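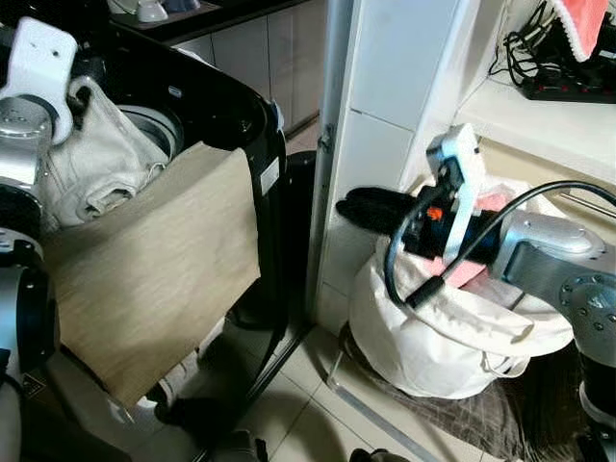
A top-loading washing machine with off-white laundry in the drum.

Top-loading washing machine

A top-loader is a washing machine you fill from above, through a lid, instead of through a door in the front. I've kept this entry on the Bedport home wiki going for years and I still get a bit excited about it, so bear with me!

How it works

There are really two tubs, one inside the other. The outer one holds the water and stays put, and the inner one (the drum, or basket) has holes in it and spins. Older types have a tall post in the middle called an agitator, which twists back and forth and drags the clothes through the water. Newer ones often have a low plate at the bottom, and you can fit a bedspread in those without wrestling it around a post. My first machine was a Plesum with an agitator, and it ate drawstrings.

Water and time

Top-loaders generally use more water than front-loaders. My Plesum took 110 liters for a full load, if the booklet was right, and a normal cycle ran 43 minutes. The Elten I have now is slower and a lot thriftier, though I miss being out of the laundry room that fast.

Loading

Put things in loosely and spread them around the drum. Sheets and towels are the usual troublemakers – they soak up water, slide over to one side together, and then the whole machine starts thumping during the spin. If that happens, stop it, open the lid once the drum is still, and move the heavy stuff around.

Cleaning

I run mine empty on hot every July and again around New Year, and I leave the lid up between washes so it can dry out (not if you have small kids or a curious cat, please). The Modise models have a lint filter that lifts out, and it needs a rinse every 5 loads or so according to my neighbor, but I do it when I remember.

See also: Front-loading washing machine, Twin tub, Wringer

Last edited 11 June 2021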